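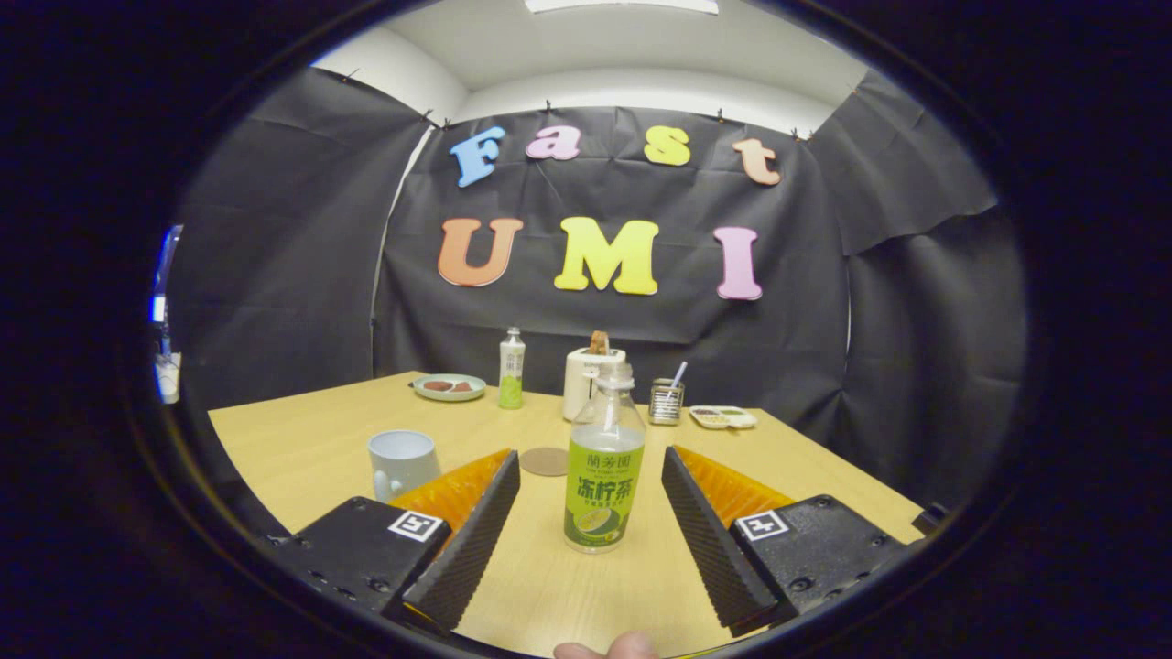
Slip is the commonest fault in two-finger gripping, and the one most often put down to the wrong cause. In the Dronar case, which takes up most of today, the arm dropped 455 bottles in one month and the first report blamed the camera. The camera was fine. Grip faults start with what the fingers meet, so begin there: a clear plastic bottle of lemon tea, standing upright between two ribbed fingers with orange pads behind them, has a thin wall and a smooth label. The pads must take up the shape of the bottle before the force rises. If the force rises first, the wall buckles and the contact patch shrinks.

Unit 6: Grip failure and dropped loads
Notes by Chaltu Gashaw
14 Mar 2025

1. What happened at Rornbridge

The Dronar cell moved filled bottles from a conveyor into crates. It ran without trouble until December, when the site changed to a lighter bottle. The grip force setting was left at the old value. Drops began on the first shift.

Operators cleared the bottles by hand. To save time they reached through the side gate while the arm was paused. Paused is not the same as isolated — the drives still had power. On one of these occasions the arm restarted and struck an operator on the wrist. She was off work for nine days.

2. Reading the log

The log held 929 fault entries for the month. Of these, 844 were marked "object lost", a code the controller used both for a real drop and for a pick that never closed properly. The first investigator treated them all as missed picks, hence the report on the camera.

Look at finger position at the moment of the fault. Fully closed means nothing was held. Partly closed, then a sudden move inwards, means the bottle was held and gave way.

3. What was changed

Force limit set per product, with a slower final approach.
Worn pads replaced on both fingers, never one side only.
Separate codes for "no pick" and "lost in transit".
Gate switch wired to remove drive power.

The Marikar trial afterwards ran 400 cycles with the lighter bottle and had two drops, both from wet labels.

4. For next week

Read the Zemerum procedure on isolation and lock-off, sections 2 to 4. Write one page on why the pause button was trusted at Rornbridge, and bring it on paper. Anyone who missed the lab sign-off should see me before the practical — you can't use the arm without it.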